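Sillum – o canto dos brinquedos e a triagem

Galeria de junho. Poucas palavras que hoje não há tempo, a Vendula quer isto publicado antes do almoço e ainda falta a prateleira dos puzzles.

Para quem chega agora: a Sillum é a nossa sala de empréstimo de brinquedos, ao lado da lavandaria Helmy. Leva-se para casa, brinca-se, devolve-se. Na devolução vai tudo parar aos tabuleiros de rede e depois alguem tem de separar. Este mês foram mais de 300 peças. Bolas à parte, blocos à parte, panos para lavar.
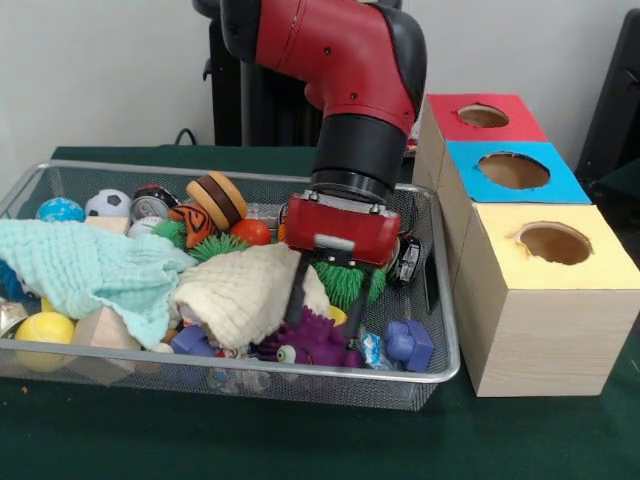
Leitura: 2 min

Tabuleiro cheio, toalha verde por baixo. Bolas de todo o tipo – a de futebol a preto e branco, uma laranja, a amarela tipo ténis no canto. O hambúrguer de brincar lá está, em pé. E o bicho roxo de picos, com o olho virado para a frente.

Os panos: um verde-menta a cair por cima do rebordo, outro cor de creme no meio do monte. Vão os dois para o saco da roupa. Latas também, pelo menos uma com tampa preta. As latas ficam na caixa das lojinhas, não na dos blocos (já houve confusão).

Ordem da triagem, a mesma de sempre: panos primeiro, depois bolas, depois o miudo. Blocos azuis na caixa Nordale, os de madeira na caixa baixa ao pé da janela. Papéis e embalagens, lixo. Bichos de borracha levam água e sabão e secam 20 minutos no escorredor, os de picos um bocadinho mais.

Faltam-nos caixas com tampa. Se tiverem em casa alguma que não usem, média ou grande, deixem à entrada com o nome Sillum por fora. Tabuleiros não, temos 4 e chegam.

O jogo de encaixe Truko continua sem a peça redonda. Vejam debaixo dos sofás, por favor. Quem o levou em último já procurou e nada.

Devoluções até às 18h. Reservas e dúvidas com a Abena Addo, ao balcão. A próxima galeria é a dos puzzles, quando estiverem contados.

Texto: Vendula Šimko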